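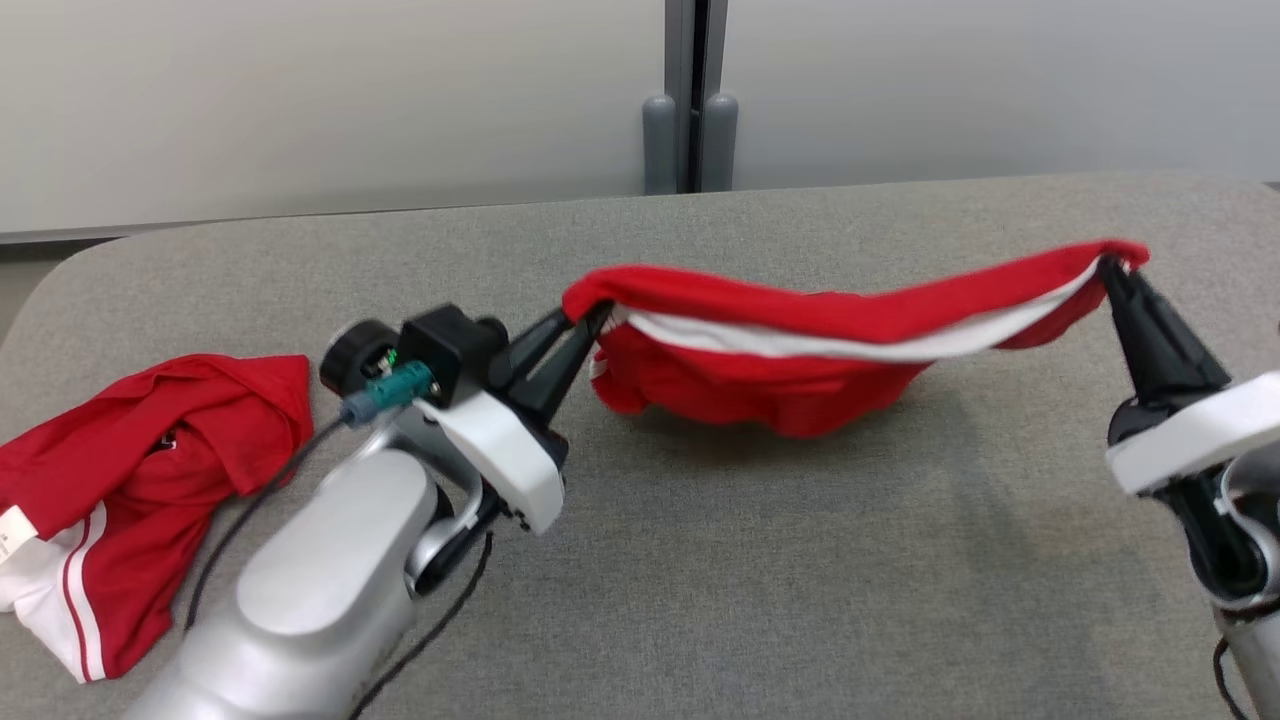 What's the best way to fold something with a stretchy waistband?

Hold it by both ends of the waistband, pull until the top edge is straight, then lay it down and smooth the fabric before you make the first fold.

That bit of wisdom comes from the Antwi Street clothing exchange, which has moved into its new home in Nunuvholm just in time for back-to-school, and I went over to have a nose around (and came home with two sweaters, but more on those later).

If you've lived here a while you'll remember the old exchange, in the back half of the former shoe store. It was cheerful and it was cramped. Everything was on the floor in tubs, and if you wanted kids' shorts you got down on your knees and dug. I once found a really good raincoat in there and then lost it again in the same tub before I could get to the door.

The new place opened in August 2025, two doors down from the Bomard bakery, and the big change is that clothes now get sorted and folded before they go out. There's a proper intake desk where you drop off your bag, then a sorting room, then shelves out front arranged by size. By size! I can't tell you how happy this made me. You walk up to the shelf marked 6 to 7 and everything on it is a 6 or a 7, give or take somebody's optimistic label.

Efua Sowah runs the exchange and she's pretty serious about folding. She told me the tubs were the number one complaint for years, and that a lot of perfectly nice stuff was getting passed over just for looking like it had been slept in. "People will take a plain T-shirt if it's folded," she said. "They won't even pick up a nice one if it's in a ball."

She gave me a quick lesson, and I was terrible. T-shirts I can manage. Shorts and anything knit are where I come apart, mostly from starting to fold while the thing is still bunched up underneath. Efua's rule is that you don't fold anything until the top edge is straight. Two hands, one at each end, a little tension, and let the rest hang for a second before you set it down. Then smooth from the middle out. With a lined or trimmed edge you check that the lining hasn't rolled to the outside, and you tuck it back if it has. After that it's just in half and in half again, with the waistband on top so you can read the size without pulling the whole pile apart.

Red clothes get their own shelf in the sorting room until they've been through the wash once on their own. I asked whether that was really necessary and got a look. Apparently a whole load of gym socks went pink last October and the feelings are still fresh.

The numbers are bigger than I'd guessed. The exchange moved 2,926 pieces of clothing over from the old store, and 184 families are signed up so far. Signing up is free and takes a minute or so – they want a name, a phone number, and the sizes you're looking for, and they'll text you if something comes in. Each family can take up to 23 pieces a month. You don't have to bring anything to take something, which I know puts some people off asking, so I'm saying it loudly.

What they're short on right now is pretty much what you'd expect for the time of year. Kids' athletic shorts in any color, plain long-sleeved tops, jeans with the knees still in them, and sneakers. Efua also asked me to mention knit tops for little ones, which go as soon as they hit the shelf. What they have plenty of, and please don't bring more, is adult T-shirts from fun runs. There were 54 of them in one stack from the Vosteck 10K alone. I own two of those and they're staying in my drawer.

Clothes should be clean when you drop them off, and bags should be tied. Small repairs are okay. A missing button or a hem that's come down can be fixed there, but they can't take anything with a broken zipper for the moment, as the person who was good at zippers has moved away. If you're good at zippers, go introduce yourself and I suspect you'll be given a cup of coffee on the spot.

There's a folding evening planned too, for anyone who'd like to learn or who just wants company while they do their own basket. You bring a load from home and fold it alongside everyone else. I laughed when I first heard this, and then I thought about the laundry that has been sitting on my guest bed since before the Fourth of July – so I put my name down. The first one starts at 6:30 and there's a sign-up sheet at the intake desk.

Parking is on the street out front or in the lot behind the bakery, where the exchange has permission to use the row along the fence. Please don't park in front of the bakery's side door, since that's where the flour comes in. The ramp is at the back, and the door there is wide enough for a double stroller.

About those sweaters. One is green, one is a sort of oatmeal, and both were folded so neatly that I felt bad picking them up. I've tried to get the oatmeal one back to how it was and it looks like a bread roll. I'm going to take it along to the folding evening and ask for help.

The exchange is open from 10 to 4 most days, and the hours are posted on the door. Drop-offs close half an hour before that.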